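Slide 4. The wash house at Molwood opened in 1899. It had 24 coppers, and families booked by the half day. Ada Galli's diary says she walked there every Monday with a pram full of sheets - no baby in it.

Slide 5. Pause here. Ask who remembers a twin tub.
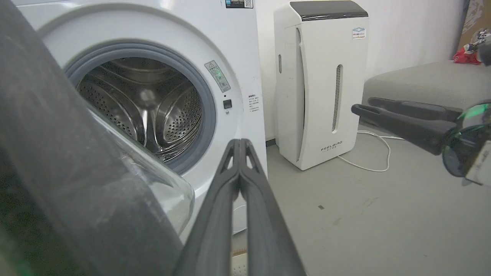

Front loader with perforated steel drum.

Slide 6. Closure. By the last October only 77 households still held a ticket. The council sold the building for 750 pounds, fittings included. Berwyn Bellis has the receipt - pass the copy round.

Slide 7. What was lost: the drying yard, the talk, the hot water. Don't rush this one.

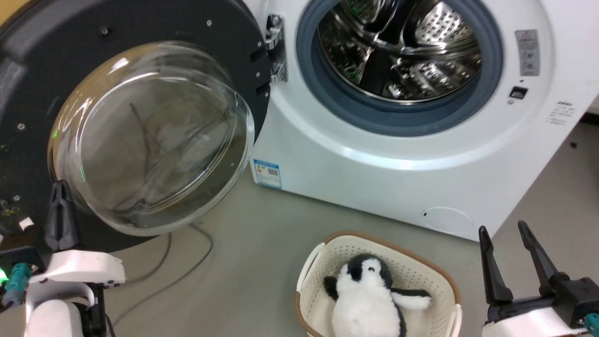 Door open, showing the glass bowl.

Slide 8. Thanks to the Villa reading room. Questions, then tea.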